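Work surface

A work surface is a flat, usually horizontal plane on which tasks are carried out by hand or by machine. The term covers kitchen counters, laboratory benches, sewing tables, packing stations and the tops of desks. A work surface differs from a shelf in that it has to resist loads that move, scrape and strike, and it differs from a floor in that its height is set by the reach of the person or equipment using it.

Terminology

Trade usage varies. In kitchens the word countertop is standard in the United States, while worktop is common elsewhere. Laboratories speak of benches or benchtops. In garment work the surface is called a cutting table when cloth is laid out on it and a pressing table when cloth is ironed on it. The term tabletop is used loosely for all of these when the surface is small enough to be carried by one person.

Height

The height of a work surface is normally measured from the finished floor to the upper face. For standing work, the usual rule places the surface a little below the elbow. Fine work such as soldering or hand stitching is done on a higher surface, which brings the task closer to the eyes. Heavy work, such as kneading or planing, is done on a lower one, so that body weight can be used.

Adjustable frames allow one surface to serve several users. Screw-driven frames are slow but hold their position under load. Gas-assisted frames are faster, and their lift has to be matched to the weight of the top. Where adjustment is not possible, the floor is sometimes raised instead with a platform or a thick mat.

Materials

Solid wood was the most common material before the spread of sheet goods and remains in use for carving and joinery. It can be planed flat again after damage. Its main fault is movement across the grain with changes in humidity, and tops wider than a single board are fixed with slotted screws or clips that allow this.

High-pressure laminate consists of layers of paper and resin pressed into a thin sheet and glued to a core. It resists stains well but cannot be refinished once the decorative layer is cut through. Water enters mainly at the edges and at openings, and these are the places where most tops of this type fail.

Stainless steel is used where washing is frequent. It is noisy under impact and is often backed with a damping layer. Epoxy resin and some ceramics are used in chemical laboratories, where solvents would soften a laminate.

Stone and cast mineral tops are heavy. A slab should be supported along its whole length, and cutouts near the front edge are reinforced, as the narrow strip of stone left there cracks easily in transport.

Finish and color

Matte finishes reduce glare but hold fine dirt in their texture. Gloss finishes are easy to wipe and show scratches early, first in the areas of heaviest use. Over time a matte top may become polished in the same areas – a form of wear that washing does not remove.

Color affects how easily small parts are seen. White and pale gray tops give strong contrast with most tools and fabrics and reflect light up onto the underside of the work. They are tiring under strong overhead lamps. Mid-gray is often preferred for inspection of mixed parts.

Enclosures

Many surfaces are bounded on one or more sides by an upstand or by full walls. A low upstand stops parts from rolling off and liquids from running behind the top. Full walls on three sides reduce drafts, block side light and give the work a plain background. They are found in spray booths, weighing stations and sorting booths.

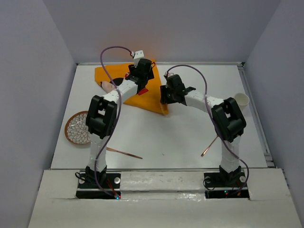
The joint between wall and top is the hardest part of an enclosure to keep clean. It may be sealed with a flexible bead, covered with a strip or left open as a narrow gap. Sealed joints need renewal when the bead hardens. Open gaps are simpler but collect thread, dust and small offcuts.

Testing

Test methods differ between makers. One bench maker, Tostach, rates its tops by static load and by abrasion, with the abrasion test run for 1000 cycles under a weighted pad. Its Grinbridge series is rated for a static load of 125 kilograms spread evenly over the top. Ratings for even loads do not apply to point loads such as a vise.

Flatness is checked with a straightedge laid along both diagonals. Gaps are read with a feeler gauge.

Maintenance

Routine care consists of wiping with a mild detergent and drying. Abrasive pads dull gloss finishes and should not be used on them. Oiled wood tops are recoated when water no longer beads on the surface, commonly every 12 months in light use. Fixings are tightened at the same time.

See also

Countertop
Drafting table
Fume hood
Workbench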